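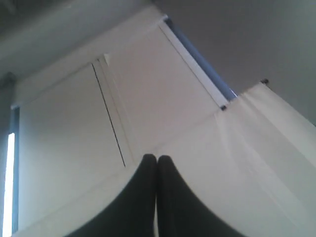 Manipulation Laboratory, Handout 4
Pick, turn and place on a tabletop
Course team: Capucine Deschamps, Blair Mackay, Sơn Hồ
Revised November 2018

4.1 Scope

This handout covers the second practical. Groups work with the Natar arm and the two-finger gripper introduced in Handout 3. Calibration is assumed to be complete. If your hand-eye transform was not signed off, see Blair Mackay before booking a slot, as none of the results below can be marked without it.

The software used is the Palo package on the laboratory machines. Do not install your own copy. The version on the course page has a different sign convention for wrist rotation and will turn the gripper the wrong way.

4.2 The task

Each group teaches the arm by demonstration to carry out a short sequence on a desk lamp with a round base. The sequence is:

1. Start from the rest pose with the fingers closed.
2. Open, approach the pole from the side, and close on it below the joint.
3. Turn the lamp through a quarter turn on the table without lifting the base.
4. Release, withdraw, and return to the rest pose.

The lamp was chosen for three properties. The head is long and overhangs the base on one side, so the mass is off centre. The pole is smooth and offers little for the fingers to catch on. The lamp, table and backdrop are all pale, and a colour threshold that worked well in the first practical will do badly here.

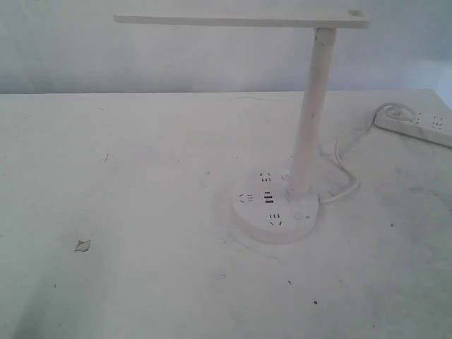
Figure 4.1. The lamp on the table, with its cable and the power strip.

Note the cable. It leaves the base on the right and must be treated as part of the object. A path that clears the lamp may still drag the cable, and a dragged cable pulls the base round after release. Groups should plan the turn so that the cable goes slack. The extra load on the base from a taut cable is not modelled in Palo.

The sockets in the base are the strongest visual features available. They are useful for estimating the angle of the base, with one warning: they are of similar size and shape, and a matcher that ignores their position relative to the pole can return the wrong angle with high confidence. Use the pole and the head to settle the matter. Marks on the table top should be masked or ignored. They do not move with the lamp and will bias any estimate that includes them.

4.3 Recording demonstrations

Each group records 15 demonstrations. A demonstration begins and ends in the rest pose. Anything shorter is rejected by the loader without a message – check the log, where the count of accepted files is printed on the last line.

The pooled set from earlier groups holds 683 demonstrations, of which 153 were set aside for testing. The test portion must not be used for training. Ezequiel Huerta maintains the list of file names and will compare it with your submission.

Before each recording, check the wrist view in the closed pose. The tips should meet, with both fingers showing from the lower edge of the view. If one finger sits higher than the other, stop and run the homing routine.

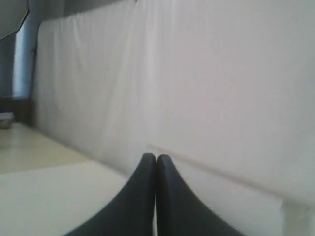 Figure 4.2. Wrist view with the fingers closed and nothing held; cloth backdrop behind, window to the left.

Daylight from the side changes the exposure of the wrist camera as the arm turns. Fix the exposure by hand with the arm facing the backdrop. Automatic exposure will brighten the fingers when the cloth leaves the view, and the finger mask in Palo then fails. Folds in the cloth are a lesser problem, though edge detectors will report them. A seam or strip crossing the view behind a finger tip can be taken for the pole at coarse resolution, and this was the commonest fault in the April run of the course.

4.4 Written work

Submit a report of no more than 2 pages per group. State the grasp height, the path chosen for the turn, and the treatment of the cable. Give the final angle error for every test trial, including failed ones. A trial in which the base lifts counts as failed even when the final angle is correct.

Plots should have labelled axes with units. Angles in degrees, distances in millimetres.

4.5 Reading

Deschamps, course notes, chapter 6, sections on planar pushing and pivoting.
Crichton, M., Wemano gripper notes, the part on finger compliance. The Baird appendix may be skipped.

Questions on the loader go to Sơn Hồ. Questions on marking go to Capucine Deschamps.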